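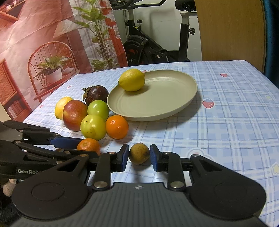

Handling rules for fruit sessions: what changes from October

The working rules for hand-held gripper recording have been revised, and the new version applies at both Wevthorpe and Jesville from the start of October. Most of it will be familiar. The parts on soft produce are new, and so is the limit on session length, so please read those two even if you skip the rest.

The old rules were written for boxes and tins. They said nothing on what to do with a mango that gives under the fingers, and people at the two sites had settled on different habits. When Widad Haddad went through 1000 recordings from the Fajardo set, she found 11 where the operator had gone back to correct a bad grasp and then carried on as if nothing had happened. Those have been taken out. The new rules say what to do instead.

Before you start

Wipe the finger pads with a damp cloth and dry them. Juice on a pad changes the grip. Open and close each gripper fully five times and check that both fingers meet evenly. If a pivot screw feels loose, stop and get it tightened before recording, and write it in the log even if it took ten seconds to put right.

Lay the cloth flat. Patterned cloths are allowed and we want more of them, but change the cloth between sets and note which one you used. Plates and bowls go down before the fruit does.

Soft and marked fruit

Bruised or blotchy fruit may stay in the set as long as the skin is whole. Split or leaking fruit comes out straight away. Close the fingers slowly and stop as soon as the fruit is held – there is no need to squeeze until it looks secure. Lift, move, lower, and only then open. Dropping fruit onto a plate from a height counts as a failed attempt and must be marked as one.

A failed attempt is kept. Mark it, put the fruit back by hand and begin a new recording. Do not retry inside the same file.

Two grippers at once

One gripper moves into the group of fruit at a time unless the task sheet says otherwise. If the fingers touch each other, end the recording and check the pads for nicks.

Session length

Operators now stop for a break after 40 minutes. Noron asked for longer sessions and we said no, as sore wrists were the most common complaint in the spring. Swapping hands does not count as a break.

Pads are to be replaced after about 3000 grasps, or sooner if the surface has gone shiny. Spares are in the grey drawer at Wevthorpe. Jesville should order its own through Widad.

Printed copies will be at both sites before the change. Comments on the wording can go to Widad until the end of the month, and the section on two grippers will be looked at again in the new year.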